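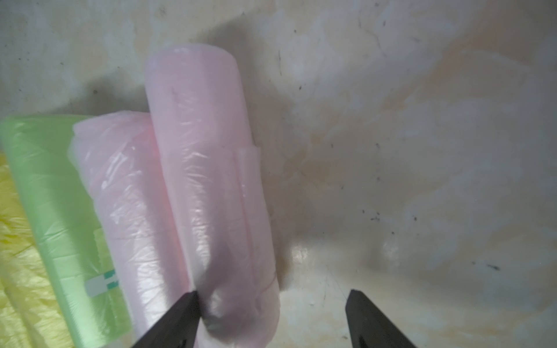 The Pekitz packing hall opens its doors to visitors once a year, in October, and this time I got a place on the morning tour. We met at the side gate at a quarter to nine, signed the sheet, and were given vests and a leaflet with a map that left out the canteen. There were 24 of us, mostly people from nearby firms, plus a few students from a technical college.

Pekitz does contract packing for household goods. They take in bags, cloths, sponges and so on from several makers, sort them, and put together mixed orders for small stores. Much of it is light, soft stuff that doesn't hold its shape, and for that reason the work stayed with people for a long time. The boxes at the end of the line have been taped by machine for years. The picking has not.

The tour starts at goods-in and follows the product, so you spend the first half hour looking at pallets. The guide was one of the shift leads and didn't oversell anything. She told us the hall has 2309 shelf places and that the oldest racking came from a building the company left long ago. Somebody asked about the noise and she handed out earplugs.

After goods-in comes hand picking. Each picker has a cart and a screen, and walks. The screen used to be a paper list. One woman who has worked there 23 years told our group that she liked the paper better for the first month and has not thought about it since. What she minds more is the floor, which is hard on the knees. They now have mats at the packing tables, after asking for them twice.

The part most of us had come for is at the far end, past the carton store. Pekitz has been trying out robot arms on shelf filling and sorting, working with a small integrator called Ellness. The arms work in pairs. The job is simple to say: rolls of bags, by color, onto the right level of a shelf.
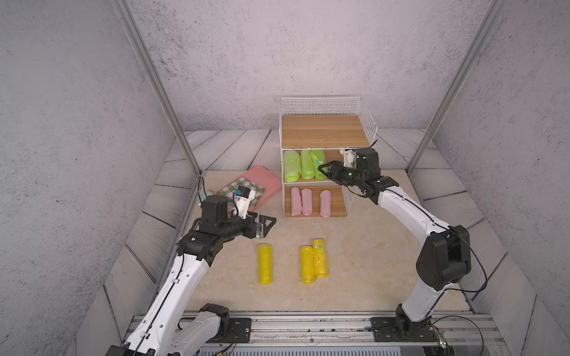
Rolls are harder than boxes, according to the technician at that station. They turn when you touch them, the film is slippery, and a loose end can catch on a finger. Each wrist has its own camera for the close work. When a pick goes wrong at Pekitz, an operator gets a signal at her desk and can take over the arm from there. One operator looks after 4 stations.

That desk job did not exist before. The people who do it were pickers, and they were trained in-house over several weeks. I asked one of them how it compared. He said his back is better and his eyes are worse. He also said the day goes slower when everything is running well, and that he had asked to spend part of each shift back on the floor. They let him, and now the operators rotate at lunch.

Pay was the question I expected, and a man from the Zakaria warehouse asked it. Operators get a step more than pickers. The guide said no one had been let go over the trial, but that two people who retired were not replaced. She also said the arms are slower than a good picker on soft goods and that the plan is to run them into the evening, when the hall has trouble finding staff.

One complaint came up more than once. The arms need the goods laid out in a way they can reach, and someone has to do the laying out. For now it falls to whoever is nearest, and it isn't on anyone's task sheet. The shift lead wrote that down while we stood there.

Coffee was in the canteen, up the stairs behind the loading bay. The bus from the Ginby stop runs every half hour, and the side gate is the closer one if you are walking.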